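I Finally Planted a Real Herb Bed and I Can't Stop Talking About It

It started with a dead basil plant. Anyone who has ever bought one of those supermarket basils in a plastic sleeve knows how it goes: four glorious days on the windowsill, one pasta dinner, then a slow collapse into something that looks like wet lettuce. I must have gone through a dozen of them over the winter, and in May I decided I'd had enough and dug up the strip of grass along the south side of the house.

The strip is 30 feet long and not quite as wide as my wheelbarrow, and for the six years we've lived in Masstead it has done nothing except need mowing. Now it's got thyme, oregano, two kinds of sage, chives, parsley, lovage (more on the lovage!), a lot of chamomile and a pot of mint. The mint is staying in its pot. I grew up in a house where my mother put mint straight in the ground, and by the time I left for college it had reached the garage.

I got most of my plants from the spring sale in Dunleavy, where a retired bus mechanic named Beat Fankhauser had a table full of thyme. Just thyme! He had 8 varieties, all grown from cuttings, and he made me rub a leaf of every one before he'd let me pay. Caraway thyme smells exactly like rye bread. I had no idea this existed and I've been making visitors sniff it ever since. He also told me I was going to kill everything with kindness, and to put down the bag of compost I was carrying and go buy some grit.

So I did, and he was right. My soil is heavy clay that sets like a brick in July, and the thyme I'd planted the week before in pure compost was already sulking. I dug it up, mixed in two bags of grit, set it back on a little mound, and it's now spilling over the edging and covered in bees from breakfast on. Sage and oregano got the same treatment. Parsley and chives are happier in the richer end near the downspout, where it stays damp.
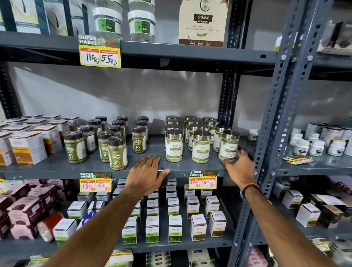
The chamomile was from seed, and chamomile seed is ridiculous. It's dust. The packet said it held 2,000 seeds and I believe every one of them came up, in a mat so thick I had to thin it with nail scissors. I'd scattered the whole thing on bare soil and pressed it down with a board, which is what you're supposed to do, only you're supposed to use a pinch. Still, I've got a bowl of flower heads drying on top of the fridge right now and the kitchen smells like apples and hay.

Drying has been the other big discovery. I tried the oven first, on its lowest setting with the door cracked, and ended up with oregano the color of a paper bag. Bunches work much better for me – small ones, maybe a finger thick at the stems, tied with a rubber band so it tightens up as they shrink, and hung in the hallway where it's dark and the air moves. The oregano took a little over a week. I stripped it over a sheet of newspaper and got one small jar out of what had looked like an armful, and my goodness, that jar. I put half a teaspoon on a fried egg and had to sit down.

Parsley doesn't dry well at all, in my opinion. It turns into green confetti. I chop it and freeze it flat in a bag and break bits off for soup.

Now, lovage. If you've never met it, imagine celery that's been going to the gym. It's already up to my hip, and I'm told it'll be taller than me by next summer. One leaf does a whole pot of potato soup. My cousin in Clurkberg says her neighbors used the hollow stems as straws for tomato juice, and I tried it, and it's fantastic – a bit of pepper, a squeeze of lemon, lovage straw. I've had it three afternoons running.

Some things have gone badly. The dill bolted before I got a single decent leaf. Something ate the first French tarragon down to a stub overnight, and the replacement is living under an upside-down colander until it toughens up. And the rosemary is just standing there, neither growing nor dying, so I'm leaving it alone.

Next up is cuttings. I've got six of the caraway thyme in a yogurt pot on the back step with a bag over the top, and if they root, two are promised to my sister and the rest are going in the gaps by the gate.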